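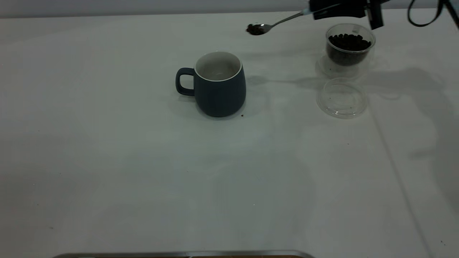
Why does my gripper let go halfway through a move when the program never told it to open?
Most of the time the controller lost the gripper for a moment, and the gripper fell back to its default state, so check the cable and its strain relief before you touch the code.

Filed under: Arms & Grippers > Faults and Safety Stops
Print this thread | E-mail this thread

osachdeva_bench
Okay, that's the short version from the sticky, and I did check the cable. Twice! My setup is a Skanley arm scooping coffee beans with a spoon and tipping them into a mug. It ran 547 cycles over a few evenings without a hiccup, then on the next one the fingers opened and the spoon hit the table. Beans all over the place. The log says "tool comm timeout" and then nothing for 200 ms, and after that it happily carried on and poured an imaginary spoonful. That last bit bugs me more than the drop.
— Sarita Sachdeva

temba_o
Still the cable, I'd bet money on it. Looking at a connector doesn't tell you much, you have to wiggle it with the wrist rolled to where it failed. Mine only dropped out with joint 6 near the end of its travel. Swapped in a longer lead with a fatter loop and it's been fine since August.

pourover_pete
Disagree with Oduor here (sorry man). If it was a broken conductor you'd get a bunch of little timeouts before the big one. Sarita, do you see any? I had the same message with a Goh power supply that sagged whenever the gripper squeezed and the arm sped up together. Put a meter on the 24 volt line while it runs.

temba_o
Not always a bunch. I got one, then nothing for two weeks, then 6 in an hour.

osachdeva_bench
No little ones in the log. But the log only keeps errors longer than a certain time, so I don't know what that proves. I'll try the wiggle thing tonight and borrow a meter.

komix_refugee
Can we talk about the part where it kept going? I don't care much which wire it is. A gripper that opens when it loses comms is set up wrong for holding anything, and a program that doesn't check for a grip before the next move is going to do this again. On my old Komix you could pick "hold last" in the tool settings. Look for that.

pourover_pete
Careful with hold last if your hand could be in there. I want mine to open.

komix_refugee
Then stop the arm and let a person press release. It's a spoon today.

osachdeva_bench
Update, 15 March 2020. Oduor wins the first round — with the wrist rolled over and me tugging on the plug I got the timeout on roughly every third try. Voltage looked steady the whole time. New lead is on order from Atalska. I also found the hold setting and added a grip check after the scoop, and when I pulled the plug on purpose the arm stopped where it was and kept the spoon. Still haven't decided about the release button. Pete, what are you using for yours?

pourover_pete
Just a foot pedal wired to a spare input. I'll dig out the diagram when I'm home.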